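**Staniforth Residence Handbook – Keeping a Study Desk in Order**

Residents are asked to keep the desk in each study room clear enough for the next person to sit down and begin work.

Papers, cards and sticky notes belong in the organizer at the back of the desk. Upright cards should stand behind smaller items, so that both can be reached without emptying the compartment. Pens without caps should be discarded.

Pine marks easily. Wipe the top along the grain with a well-wrung cloth, then dry it at once. Cups require a coaster – rings left for 12 hours or more seldom come out with soap alone. Stubborn marks may be rubbed lightly with 300-grit paper, but only after speaking to Otakar Baláž at the Velbridge office.

Lamps should stand at one end of the desk, with the cord led over the rear edge. Switch the lamp off before moving it, and do not fit a bulb above 40 watts.
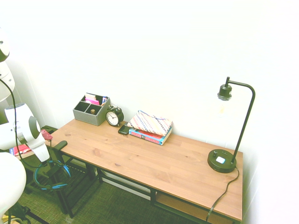
*Pine study desk with organizer, alarm clock and lamp. The zippered pouch rests on top of the book.*

Carpets are vacuumed each Friday. Please lift bags and loose cords from the floor the evening before.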